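Two-arm build, hand keeps squeezing too hard
Posted in February by tobi_effiong
Print this thread | E-mail to a friend

tobi_effiong: Both arms run in the sim now, before I bolt anything to the bench at Grincombe. The right hand picks up the yellow fruit, but finger force climbs to 12 newtons and stays there. Left arm just waits, hand up. What limit are you all using?
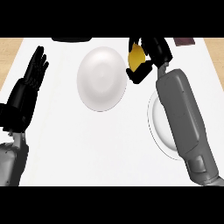

I'm on 22 ms control steps and the stock contact settings.

kerkovance: Cap it at 5. Mine carried everything on the table at that.

olaniyan_shop: Disagree. 5 will drop a glossy bowl the minute you try one. Fix the friction value first — the cap only hides it.

kerkovance: Never dropped a bowl here.

tobi_effiong: Friction was still at the default. Changing it tonight, then I'll try the cap.

Related threads
Wrist cable routing on small arms
Cunthorpe shared shop: bench space
Sim runs fine, real hand stalls (19 replies)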